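Kallum Opens Wornbridge Workshop for Teaching Robots to Handle Soft Goods

WORNBRIDGE, September — Kallum has opened a workshop in Wornbridge where people record everyday handling tasks by hand, using grippers they hold themselves. The recordings will be used to train robot arms for work in stores and stockrooms. The first tasks deal with soft goods and the racks they are sold from, beginning with hats and caps.

The workshop has 7 recording tables. At each one, a trained demonstrator picks up a pair of hand-held grippers and does the task the way a store worker would, with the limits of two fingers on each hand. A camera on each gripper records the close view, and a camera at head height records the table as a whole. No robot arm is needed while a task is being shown.
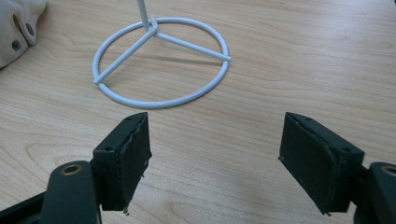 The base of a white display stand as seen from a hand-held gripper.

"We looked at remote control first, and we still use it for some jobs," said Hemi Hoani, who leads the demonstration program at Kallum. "An operator driving an arm from across the room is slower and gets tired sooner. With the gripper in your hand you feel the fabric catch. You correct for it without thinking, and the correction ends up in the recording."

The program is a joint effort with Furnura, which makes store fixtures, and Danko, which will run the trained software on its own two-armed machines. Furnura is advising on rack designs and on how stores usually fill them. Danko engineers will review recordings each week and send back notes on motions its arms cannot copy, such as a wrist turn that goes past a joint limit.

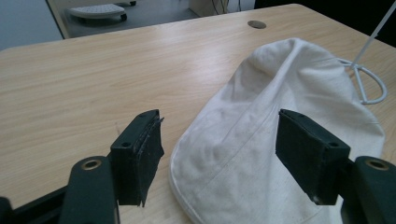
Kallum chose headwear because it is hard for machines and easy for people. A box has the same shape every time it is picked up. A cap does not: laid flat on a desk beside the stand, a cloth cap can have its crown bunched into folds while the curved edge of the brim keeps its shape, and the fingers have to open wide on either side before anything is gripped. Demonstrators are asked to begin from many different resting positions, including awkward ones, and to leave failed grasps in the recording when they recover from them. Those recoveries are labeled afterward and kept as a separate set.

Each demonstrator completes 4 hours of practice before any of their work is saved. Practice covers grip pressure, pace, and keeping both grippers in view of the head-height camera. Sessions at the table are kept short, with breaks between them, and demonstrators switch tasks during a shift. The workshop currently employs 19 people in recording and labeling jobs, most of them hired locally.

The rack tasks are split into 2 groups. In the first, one gripper does all the work while the other stays open and ready. In the second, both are needed, for example when one steadies the rack and the other brings the item to it. Kallum said the first group is further along and will be the first delivered to Danko for testing.
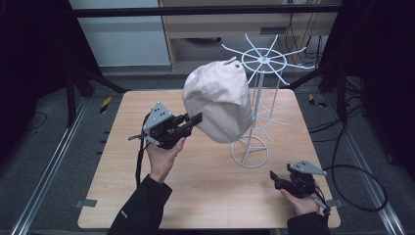

A cap held up near a wire display rack with the left gripper.

"The question we get most is why we don't just film people's hands," Hoani said. "You can learn something from that. But a hand has five fingers and the machine doesn't. If the person is already working with the tool the robot will have, there is a lot less to translate."

Remote-control stations remain in use at the workshop for tasks where reach matters, such as placing stock on high shelves. Recordings from those stations are stored in the same format as the hand-held ones, so the two kinds can be mixed in training.

Kallum expects to add folded garments and soft bags after the headwear work is complete. Stores and fixture makers interested in submitting a task can contact the Wornbridge workshop. Proposals should include a sample of the item and a short written account of how staff handle it now.

About Kallum
Kallum records and prepares demonstration data for robot makers. Its workshop is located in Wornbridge.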